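Home | Builds | Parts | Workshop Nights | FAQ | Contact

This site uses cookies to remember your settings. Accept | Manage

Flollavard hand-held gripper: frequently asked questions

Last updated 1 Dec 2025

What is Flollavard?

It's a two-finger gripper you hold and squeeze, with a camera fitted to it. We design and build it at the Skenham shared workshop. You do a job by hand with the gripper, the camera records it, and the recordings are used to teach a robot arm the same job.

Do I need a robot arm to build one?

No. The gripper works on its own. The arm version uses the same fingers on a different mount, and those drawings are on the Builds page under Stirnus.

Can I build it at home?

Yes. You need a 3D printer, a soldering iron, a set of hex keys and a free evening once the parts are printed. Members can use the printers at Skenham on workshop nights. Bring your own filament.

Which parts cause the most trouble?

The threaded inserts. Set the iron to a low heat, start the insert straight and let it sink under its own weight. If you push, it goes in crooked and the screw binds. Finish with the insert level with the plastic. Practise on a scrap print first.

Can I screw straight into the plastic?

You can, but the fingers come off and go back on a lot while you are adjusting them, and the holes strip. Ours lasted a fortnight.

My fingers don't meet at the tips. What's wrong?

Usually one of the side screws is too tight. Slacken both by half a turn, close the grip by hand, then nip them up again. If there is still a gap, check that the finger was printed flat on its back. Fingers printed upright come out slightly bowed.

How big are the recordings?

We aim for 2000 short clips per task. A 19 second clip is about as long as is useful. Anything longer, split it. Copy the card at the end of each session and check a few clips before wiping it.

What should I practise on?

Cloth. It is forgiving on the fingers and you find out quickly if the grip is weak. Use a plain table with a single piece of fabric, and move on to smaller things later.

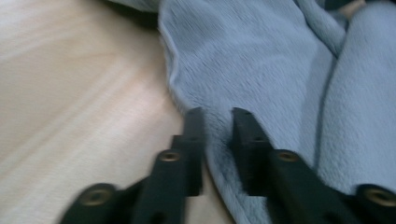 Fleece practice: both fingertips at the cloth, brass inserts in each finger.

The fabric slips out when I lift. Any tips?

Take hold of a fold, not a flat area. Come in lower and close the fingers fully before you lift. A strip of thin rubber on the inside faces also helps with slippery fabrics.

My clips are blurred. Can I still use them?

A little blur on fast moves is fine. If most of the clip is blurred, slow down or put another lamp over the table.

What changed in the September files?

The trigger spring is now 5 mm longer and the Lemaire bracket has gone back to 2 screws. Old fingers still fit.

Can I sell grippers made from your files?

Please ask first, using the contact form.

Contact | © Flollavard, Skenham | Back to top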